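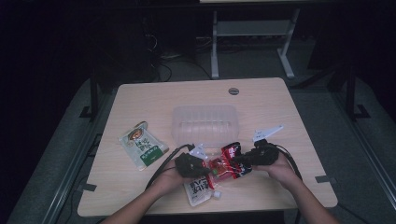

A snack package on the table, held between two grippers.

CALCOMBE SALON GROUP OPENS SIGN-UPS FOR SPRING COLOR AND SCALP CLASSES

For release: May

Calcombe, the salon group behind the Muditz hair care line, is opening sign-ups for its new class series for working stylists. Starts this month. Two tracks - color correction and scalp care - both taught at the Drerkley studio, upstairs from the main salon floor.

Classes are capped at 30 stylists. Last year's cut and blow-dry series filled up fast and the waiting list got long, so sign up early if you want the morning slot.

Leading the color track is Bronisława Wieczorek, color director at Calcombe. Her half covers banding, brassy ends, box dye removal, and what to do when a client shows up with three different blacks on top of each other. Live models both days. Stylists bring their own brushes and clips, color and developer are provided.

"Most of the calls I get from younger stylists are about correction," said Wieczorek. "They can do a beautiful balayage on clean hair. Then somebody comes in with two years of home color and they freeze up. I want them to mix, apply, look at it, and be okay with waiting another 15 minutes."

The scalp track is shorter and more hands on. Consultation, exfoliation, massage, product build-up, when to send a client to a doctor instead. Students will work in pairs and use the full Muditz scalp range including the new pre-wash oil, which goes on sale in salons next month.

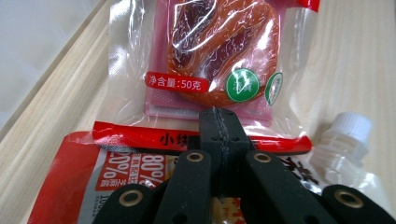

Price for one track is $59, lunch included. Stylists who sign up for both get a bottle of the pre-wash oil to take home. Payment is due at booking. Refunds up to one week before, after that you can pass your spot to a coworker but please email us the name first.

Class times are 9 a.m. to 4 p.m. with a break at noon. Doors at 8:30. Street parking only, and the lot behind the buidling is for salon clients - please don't use it.

Also new this season: Butkienė, the brush and comb maker, is supplying the demo stations with its boar bristle and detangling brushes. A small selection will be for sale at the studio during class hours. Cash or card.

Certificates are emailed after class. Check with your own state board on whether the hours count toward license renewal, the rules are different all over and we can't answer for every state.

Not a stylist? There is a evening session for clients later in the season, covering at-home masks and heat styling. Details to come on the salon page.

About Calcombe
Calcombe is a salon group offering cut, color, extensions and scalp treatments. Its Muditz line is sold in salons and online. The Calcombe mailing list reaches about 2000 stylists.

Press contact: Calcombe front office, Drerkley studio. Interviews with Bronisława Wieczorek on request, mornings best.
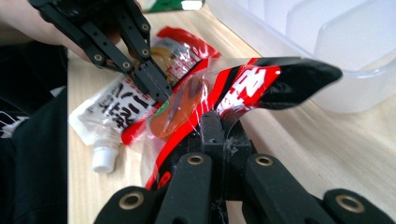
Two black grippers with a red, black and clear plastic package.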